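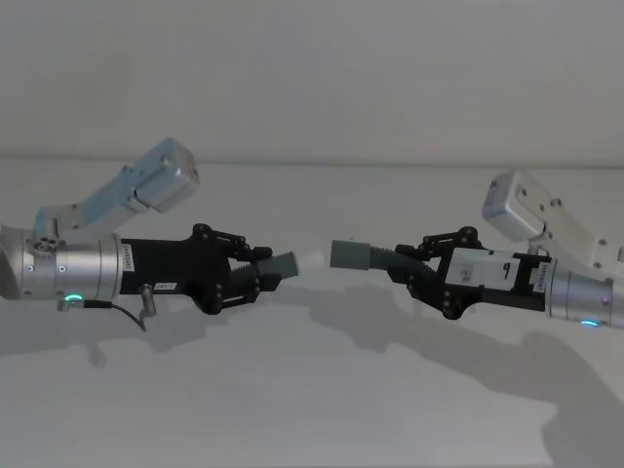

4 开放日现场演示

4.1 场地与安排

现场演示安排在八月的实验室开放日，地点是Murnton楼一层的装配间。开放日从上午十点持续到下午四点，登记参观者共200人，其中多数是附近中学和职业学校的学生，另有一部分来自Luscombe公司的产线工程师。参观者按组进入，每组由一名讲解员带领，在演示台前停留的时间由讲解员掌握，演示本身不因提问而中断。

我们选择双臂软管操作作为演示内容，有两方面的考虑。其一，该任务在前文第3节中已有完整的离线评测，现场结果可以与之对照。其二，软管属于可变形物体，观众凭日常经验就能理解其难点：一端受力后，另一端的位置和朝向会随之改变，单臂难以同时控制两端。

演示台为浅色台面，背后是浅灰色墙面，除机械臂和软管外不放置其他物品。这一布置与训练数据的采集条件基本一致，唯一的差别是光照。装配间的窗户朝西，下午的自然光比采集时强，台面上的阴影也更明显。我们没有为此重新标定相机。

4.2 演示流程

图4为双臂共同持管阶段的头部相机画面。左侧夹爪夹住软管的灰色管头，右侧夹爪夹在波纹段上，软管悬在台面上方，两臂的影子落在台面上。夹爪上的手写编号标签是实验室内部的设备管理标记，与本文的实验分组无关。

每轮演示由四个阶段组成：取管、双臂持管、调整朝向、放回。取管时软管由操作员Eglė Siliņa放在台面上，位置和弯曲方向不作规定，部分轮次由参观者代为摆放。双臂持管阶段要求软管离开台面，并保持2秒以上。调整朝向阶段由策略自行决定两臂的相对高度，目标是使软管两端大致处于同一水平。放回之后，双臂退回初始位姿，等待下一轮。

策略模型与第3节相同，没有针对现场条件作任何微调。训练使用800条遥操作轨迹，全部在Drovwood校区的采集间录制。推理在演示台旁的一台工作站上运行，急停按钮由Kęstutis Luik全程负责。

4.3 结果与观察

开放日当天共完成23轮演示。为了不影响参观节奏，我们没有在现场填写逐轮评分表，而是保存了全部相机画面和关节数据，事后由两名未参与训练的同事分别判读，意见不一致的轮次再共同复核。

失败集中在取管阶段。当软管弯成较小的弧度、管头朝向相机一侧时，左臂有时会夹到管头与波纹段的交界处，提起后软管发生扭转，右臂随后的抓取位置也就偏离了预期。这类情况在离线评测中同样出现过，但所占比例较低。我们认为原因在于参观者的摆放方式比采集人员更随意，覆盖了训练数据中较少见的构型。

双臂持管阶段总体稳定。一旦两个夹爪都闭合到位，后续阶段很少失败。下午的几轮中，右臂在接近软管时出现过短暂停顿，从关节数据看，停顿发生在阴影边缘与软管轮廓接近的时刻。由于轮次有限，目前还不能确定停顿由阴影引起，第5节给出了补充实验。

4.4 参观者反馈

讲解员记录了参观者的提问。学生最常问的是机械臂是否按固定程序运动，为此讲解员在后半程增加了一个环节，请学生自己改变软管的摆放位置，再观察双臂的动作有何不同。Luscombe的工程师更关心节拍和夹持力，其中一位指出，产线上的软管往往一端已经固定在设备上，两端自由的设定偏于简单。我们接受这一意见，并在后续工作中加入了一端固定的任务，所用夹具由Navickas工坊加工。

需要说明的是，这些反馈来自讲解员的笔记，不是结构化问卷，本文不据此作定量结论。演示期间未触发急停，也没有更换过软管。开放日结束后，我们检查了两侧夹爪的指面，未见需要更换的磨损，随后的补充实验沿用同一套硬件。

图4 开放日演示中的双臂持管阶段（头部相机视角）。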